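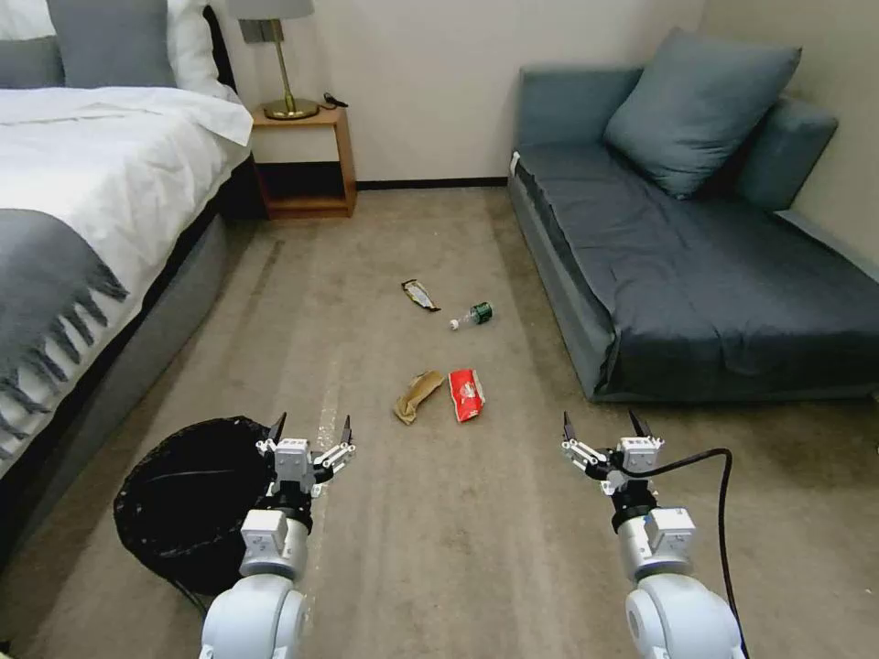
Four bits of rubbish on the carpet between the bed and the sofa bed, and a lined mesh basket ready by the bed.

How I do a quick floor pick-up in the spare room

Our spare room is the one with the sofa bed, so everyone ends up in there with snacks. I used to leave the floor until vacuuming day and then get cross about it. Now I do a quick round before bed, usually while the kettle's on, and it takes me 8 minutes if I don't stop to read the wrappers.

What you'll need
A round mesh laundry basket
A black bin liner
A damp cloth
The vacuum, for later

1. Line the basket
I know, it's a laundry basket! But a bin bag on its own flops over the second you let go of it, and the mesh holds it open beautifully. Fold the top of the bag over the rim so it doesn't slide down. Mine sits on the floor at the side of the bed, opening up, and I leave it there until I've finished (carrying it around just means I knock the lamp).

2. Start at the far end
Walk to the furthest piece and work your way back. In my photo that's the crumpled silver and brown wrapper, then the little bottle with the green label, then the red snack bag and the tan paper bag. Pick them up one at a time and keep them upright if you can. Snack bags always have a spoonful of crumbs in the bottom, and I've tipped more than one straight onto the carpet.

3. Sort as you go
Bottles come out for recycling. Check there's nothing left inside, and look up what your own council wants done with lids because ours has changed its mind 2 times. Clean paper bags go in with the paper. If a bag's gone greasy I don't bother arguing with it, it goes in the liner with the wrappers.

4. Look under the fringe
If you've got a throw with a fringed edge like our grey one, lift it and check the carpet along the side of the bed. Then pull the cushions forward on the sofa bed and run your hand along the back. My friend Rohani Pattinasarany found an earring of mine there in May, along with a fossilised corn chip.

5. Dab, then vacuum
Sticky spot? Damp cloth, and dab it. Rubbing makes our carpet go fuzzy, and being that beigey grey colour it shows every fuzzy patch. Let it dry before you vacuum. I go once up the room and once across, slowly, and do the strip beside the dark skirting board with the narrow nozzle.

6. Tie it off
Knot the liner, lift it out, and pop a fresh one in the basket straight away. I keep the spare roll in the wardrobe so I can't use a trip to the kitchen as an excuse.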